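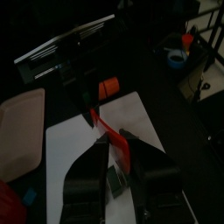 Ticket opened by Benedita Rocha, kitting bench, Weerakoon site
Product: Guvix arm, Kanus job software
Subject: Arm stops mid-job and waits for a person, several times a shift
Priority: normal, then raised to high

The arm on the kitting bench stops partway through a job and asks for an operator. The screen says "Confirm part" and nothing moves until someone walks over and presses the button. It happens most with the thin flat pieces, like the red plastic one the fingers are holding over the white sheet. Blocks hardly ever cause it. We used to have two people packing at this bench. Now one person covers it and also does labels at the far end of the room, so each stop means leaving the labels and coming back. The job is set to 90 sets per run. Last night it stopped 8 times in one run.

Reply from Braller support, 9:40 a.m.
Thanks for the report. Please send the job log and tell us:
- which Kanus version is on the bench
- whether the grip check is set to Standard or Strict
- whether the stops come at pick, during the move, or at place

Reply from Benedita Rocha, 11:15 a.m.
Log attached. The grip check is on Strict. I didn't set it and the day lead didn't either, so I think it came that way from the install. Stops are nearly all during the move, after the part is already lifted. I don't know where to find the version number. The menu I have only shows Run, Pause and Confirm. The people who work next to the arm all day have the fewest menus -- please pass that on to somebody.

Reply from Braller support, 2:05 p.m.
We looked at the log. On Strict, the job compares finger opening at pick with finger opening during the move and stops if they differ by more than the limit. A thin part can bend a little as it is carried, and that is enough to trip it. Steps to try:
1. Finish or cancel the current run.
2. Log in as lead. Your lead should have the code.
3. Open Job, then Parts, then the flat part.
4. Change Grip check to Standard for that part only.
5. Set Move speed to 80 or lower for that part. It is at 100 now.
6. Save, and run a short batch.
Leave the blocks on Strict.

Reply from Benedita Rocha, 4:30 p.m.
The lead was in a meeting until three. Did all the steps. Set move speed to 80. Ran a short batch and it stopped once, at pick, with the part sitting crooked on the sheet. I straightened it and pressed Confirm. That one I can live with.

Two other things came up while I was there.

The confirm sound can't be heard from the label end. We find out it has stopped when we look up. Is there a light or a louder tone?

Also, the shift report puts the time the arm is stopped under "operator wait." That reads as if the operator was slow. People here have been asked about it in their reviews. I would like it called something else, or split into time until someone arrives and time to fix.

Reply from Braller support, next morning
The tone can be raised under Job, then Alerts, with the lead login. A stack light can be wired to the spare output and we have sent the wiring sheet to your maintenance address. The report label is fixed in this version. I have logged it as a change request with your wording.

Reply from Benedita Rocha, end of shift
Full run done on the new settings. Two stops, both at pick. Tone is up and I can hear it from the labels. Maintenance has the wiring sheet and wants to do the light in October when the line is down. The lead code is now with both shift leads and with me.

You can close the stops. Please keep the report label open.

Status: grip check resolved. Change request open.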